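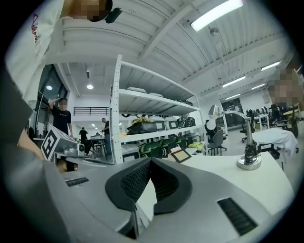 Workshop and Stores Organiser (part-time, fixed term)

Skamus is looking for somebody to sort out our shelves. We would like to dress this up as something grander, and an earlier draft of this advert did contain the phrase "asset stewardship", but you would have found out on your first morning.

The post is 16 hours a week for 4 months, based in our open workspace at Lakwood. There is a possibility of an extension if the money from the Priritz project comes through. Please don't resign from anything on the strength of that sentence.

What the job is

We share one big room between several projects, all of which own equipment and none of which has ever knowingly thrown any away. Cables are the worst of it. They breed on the open shelving, they knot themselves round whatever is next to them, and at least once a week a grown adult with a degree buys a new one instead of untangling an old one. We have roughly 200 cables on the inventory, which was last updated by a person who has since left and who was, we now suspect, guessing.

You would:

Go through the metal shelving bay by bay, with whoever is in that day, and find out what each thing is, whether it works and who will admit to it.

Untangle, test, coil and label the cables. We own a label printer. It is in the room somewhere.

Match the cases to their contents. Several cases have been carrying the wrong items for so long that people have learned the wrong contents by heart, so expect some resistance when you put things right.

Set up a signing-out system simple enough to be used by someone who is late for a train. The previous system had a spreadsheet with nine tabs. Please do not bring us a spreadsheet with nine tabs.

Pack and unpack kit for trips to our partners at Lagman, who send everything back beautifully wrapped and in the wrong box.

Keep the cleaning cloths and the cloths for covering equipment apart. There have been words about this.

Decide what goes. Anything over £40 needs a signature before it leaves the building, but below that we will trust your judgement and try not to look in the skip.

Who we are after

You don't need a technical background. It would help to know a power lead from a data lead, and if you don't we can teach you in an afternoon. Theatre props, school science prep rooms, libraries, hire shops, camera stores, hospital supplies and very large families are all good places to have learned this sort of thing.

You do need to be patient and fairly stubborn. People will tell you that a pile is not a pile, it is a system. You should be able to listen to this kindly and then put the pile in a box with a label on it.

Some lifting is involved, nothing heavier than a full equipment case, and a certain amount of reaching up to the top shelves. We have steps. If either of those would be a difficulty, tell us and we'll arrange the work differently - there is plenty to do at table height and no shortage of people who ought to be made to lift their own things down.

The room

It has a high ceiling, plenty of lights and a mezzanine. It can get noisy when several groups are in at once. You will have a desk of your own, which we are clearing now, and a lockable cupboard, which is more than the rest of us have got.

Pay and hours

£16 an hour, paid monthly, with holiday on top. Hours can be spread over two, three or four days to suit you, though one of them should overlap with the Thursday meeting, where you will be given five minutes to tell us what we have done wrong. Tea and coffee are free. Biscuits are on the shelf nearest the door and are the only stock we have never lost track of.

How to apply

Send a CV and no more than a page about something you have put in order. It can be a warehouse, an attic or your late uncle's fishing tackle. Photographs are welcome, before and after if you have them.

Applications should reach the Skamus office at Lakwood by 2026-07-25. We'll reply to everyone who writes. Interviews will be held in the workspace and include a short practical exercise with a box of cables. You may keep any you can identify that we can't.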